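How to plan a slow trip to the Oltia valley by local bus

When I moved near Skirkville, my colleagues gave me one advice for the free weekends: rent a car and drive to Oltia. I do not drive, so I had to learn another way. After several trips I can say that the bus is enough, if you prepare a little. I write my method below for people who also travel without a car and want to sleep one or two nights in the valley.

Before you start

You need a printed or saved timetable, cash in small notes, and a bag which you can hold on your knees. The phone signal disappears after the second bridge and it comes back only at Tarkovico. Save everything on the phone while you are still in town.

Step 1. Choose the direction

The valley has one main road, and the bus number 803 goes along it in both directions. Most visitors go straight to Tarkovico, at the upper end, and come down later. I recommend the opposite. Get off first at Thampi, sleep there, and continue up the next morning. The road above Thampi has many turns, and it is much nicer to see it in the morning light than to sit on it with a tired stomach in the evening.

Step 2. Catch the right bus

Buses leave from bay 2 behind the market in Skirkville, not from the big station. The useful one is at 9 in the morning. There is another after lunch, but it stops for a long time at the sawmill and you arrive in Thampi when the bakery is already closed. Come early and sit on the left side, where the river is.

Buy the ticket from the driver and say the name of your stop clearly. If you want to get off between villages, tell him again when you pass the white chapel. The bell does not work in every bus.

Step 3. Find a bed

In Thampi there are rooms in family houses. I usually stay with Petrică Dobre, whose house has a green gate just after the fountain. Telephone the evening before, and ask if dinner is included, as the only restaurant opens when it wants. In May the nights are still cold, so ask also for a second blanket. Check the price for one person, because some houses count the room and some count the bed.

Step 4. Pack for the bus

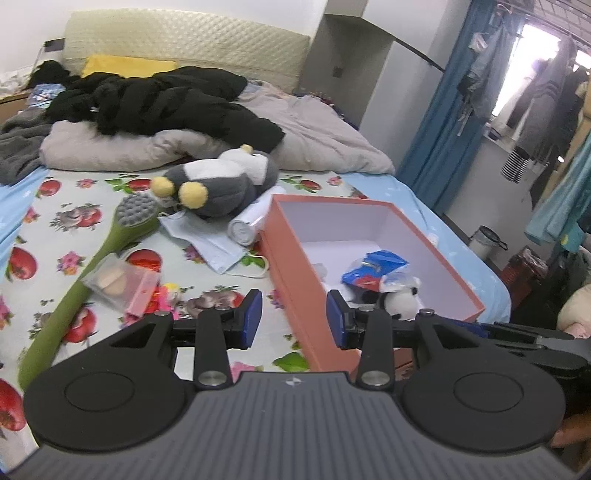

A small bag makes every part of this trip easier, as the luggage space under the bus is often full of sacks and crates. I put all my things on the bed the night before and take away one third. A long-handled body brush, for example, like the green one lying on the tomato-print sheet, can stay at home, and a normal washcloth does the same work. If you travel with a child, one small plush animal of the size of that little panda is enough company for the road. Take snacks too, and a plastic bag for the wrappers, for there is no bin at the stops.

Step 5. Walk a part of the way

From Thampi a marked path follows the river up to the old mill. The path is 10 kilometres long and has no difficult places, only some mud near the sheep farm. At the mill you come back to the road, and you can wait for the 803 under the roof of the wood store. Wave with your whole arm, the driver does not expect people there.

Step 6. Return without stress

The last bus down leaves Tarkovico in the late afternoon. Ask the driver in the morning for the exact time, and believe him more than the paper on the stop. If you miss it, the guesthouse beside the church normally has a free room, and the cheese soup there is very good.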